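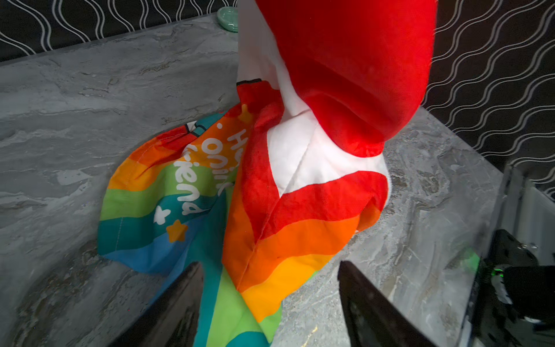
Red plush and rainbow-print cloth on a gray marble-patterned counter.

Stavo Fabric Care Notes
Version 4, last edited 4/24/24

Stavo is a plain text collection of washing and repair notes for household fabrics: bedding, curtains, soft toys, costumes, coats. It has 2378 notes in one CSV file. Most were typed up from handwritten cards kept at Storska, a mending shop in Turnunitz, and the rest were sent in by readers.

Maintainers: Triin Lapiņa and Mirta Pereyra. Si-eun Ki wrote the import script.

Files
notes.csv: one note per row
fibers.csv: fiber names and the spellings we fold into them
stains.csv: stain names, 391 rows
CHANGES.txt: what moved between versions

Columns in notes.csv
id: whole number, never reused
item: short name of the thing, lower case
fiber: main fiber, or "unknown"
wash: hand, machine, spot, none
temp_c: blank if the card gave no temperature
note: free text, up to 768 characters
source: card or reader

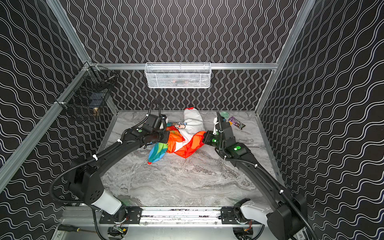 Longer notes were split in two, and the second half has the id of the first in a column called follows. If you sort the file by item, the halves come apart, so sort by id when you want to read it straight through.

Temperatures on the older cards were in Fahrenheit. We converted them and rounded to the nearest five. Ona Stankevičius checked the wool and silk rows against the cards. The cotton rows have not been checked.

Known problems
"Plush" and "velour" are used loosely on the cards and we left them as written.
Many reader notes name a detergent that is no longer sold.
Reader notes on dyed fabric disagree with each other about vinegar. Both sides are kept.

License and contact
Free to copy and change, with credit to Stavo. Send corrections to Liis Pētersons through the issue page and include the id. The next version is planned for September.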